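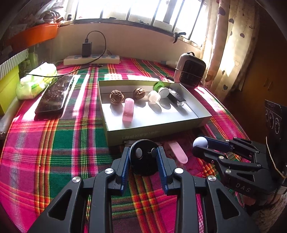 4. Your first practice session

By now both Umuvar hand grippers are charged and paired, and you have read the safety page. Now for the fun part! This section takes you through a first session with both hands, using small things you already own. Set aside a whole afternoon if you can, as most people don't want to stop.

You will need
Both grippers, left and right
A shallow open box or tray
A handful of small objects in different shapes
A flat place to work, such as a table, a bench or a made bed

4.1 Setting out

1. Put the box where you can reach every corner of it without leaning. Soft surfaces are fine, and a patterned cover does no harm.

2. Choose objects that are different from one another. A walnut is a brilliant first pick: light, rough and easy to hold. Add something smooth and straight-sided, something round, and something thin and springy like a plastic cup.

3. Keep each object under 400 g. The fingers will hold more, but your wrist will notice long before they do.

4. Leave a gap between objects at least as wide as one finger pad. You can close the gaps up later, when you want a challenge.

Note: Strong sun is fine for practice. For recordings you mean to keep, try to finish a session before the shadows have moved very far.

4.2 Picking up

1. Hold the gripper loosely and squeeze the trigger a few times in mid-air. Both fingers should travel together and open fully when you let go.

2. Bring the open fingers down over the walnut, one on either side, and stop just above the floor of the box.

3. Squeeze slowly until the pads touch, then a touch more. The ridges do the gripping, so there is no need to clench.

4. Lift straight up, pause, and set it down in the same spot.

5. Do the same with the other hand. It will feel clumsy at first (it did for all of us at Farnholm), and then quite suddenly it won't.

CAUTION: Keep hair, sleeves and loose cords out of the linkages. The pivots can pinch. Move charging cables well away from the area your hands will sweep through.

CAUTION: Do not use the grippers on hot, sharp or wet objects, or on anything you would be sorry to drop.

4.3 Passing from hand to hand

1. Pick up a long object by one end with the right gripper.

2. Raise it clear of the box and turn it so the free end points left.

3. Close the left gripper on the free end. Wait for a firm hold before you open the right.

Tiago Barreto, who wrote the Fledier practice course, suggests doing 100 passes before you try anything fancier. It sounds like a lot, but they go by quickly with some music on.

4.4 If something goes wrong

Fingers close unevenly: check for grit in the pivots, then run the trigger test in 4.2 again.

Object slips: wipe the pads with a dry cloth. If they still slip, fit the spare pair from the Magalhães pad set.

Code 901 in the app: one hand has lost its pairing. Switch both grippers off, wait 2 seconds, and switch the left one on first.

Next: Section 5, Saving and naming your recordings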